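Stastard opens its sleep and daydreaming study to the public, and I'd love you to sign up

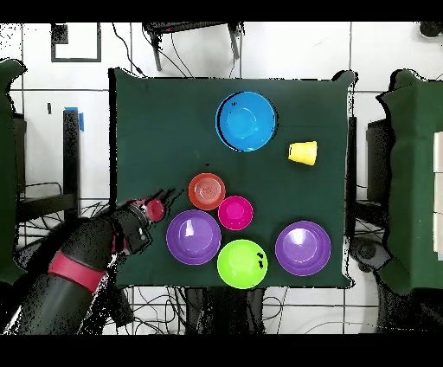
Why would anyone need a whole study about daydreaming? One of our earliest sign-ups asked us exactly that, and then added that she'd spent most of her working life being told to stop doing it, so she supposed she was qualified.

She is! So are you, most likely. I run the small research office at Stastard, and starting in April we're looking for 300 adults to help us with a project we've named Plareck. I'm writing this announcement myself, so please forgive me if it sounds less like a press release and more like me talking across a kitchen counter.

The question we're after is pretty simple to ask. Does the way you sleep at night have anything to do with how your mind wanders during the day? Some people drift off into long, detailed stories while they're doing the dishes. Others tell me they hardly daydream at all (I find this very hard to picture, but I believe them). We want to hear from both kinds, and from everybody in between.

What you'd be doing

If you join, you'll keep a short diary for 38 days. In the morning you write down when you went to bed, when you got up and whether you remember a dream. Then, 3 times a day, your phone gives a little chime and you jot down whatever was in your head right before it went off. One line is plenty. "Soup" is a perfectly good answer – I wrote that one myself during our trial run, more than once.

At the end there's a longer set of questions that you can fill out at home. It has 4 parts and you can stop between them and come back later. You'll also get a copy of your own diary to keep, with your answers laid out day by day. I've kept mine from the trial run and it's a strange thing to read. I had no idea how much of my afternoon goes to arguments I'm never going to have.

Who can take part

Anyone 18 or over who can read English and has a phone that can receive text messages. You don't have to be a good sleeper. Night-shift workers are very welcome, and so are parents of new babies, if you can stand to have one more thing wake up and make noise at you. We do ask that you tell us if you start or stop a sleep medicine partway through. You can stay in the study either way, we just need to mark it in the diary.

We won't be telling anyone how to sleep, and we can't answer medical questions. If your sleep worries you, please take that to your doctor.

Where it's happening

Nearly everything is done from home, but we're holding sign-up evenings at the Rundero building and at the Kassab branch library, both starting at 6 p.m. Parking at Rundero is behind the building, through the second gate (the first one is locked after five and I've been stuck there in the rain, so learn from me). Kassab has parking on the street and the bus stops right out front. There'll be coffee, decaf included, given the subject.

If you can't make it to either one, write to the Plareck desk at Stastard and we'll mail you the forms. A real person reads every letter, and that person is usually me.

About your answers

Daydreams are private and we know it. Your diary is stored under a number, your name is kept in a separate place, and you can leave any line blank. You can also pull out of the study on any day and ask us to delete everything you've sent.

We plan to share the results in the fall, in plain language, with everyone who took part getting them first. Forms are available at both locations now, at the front desk.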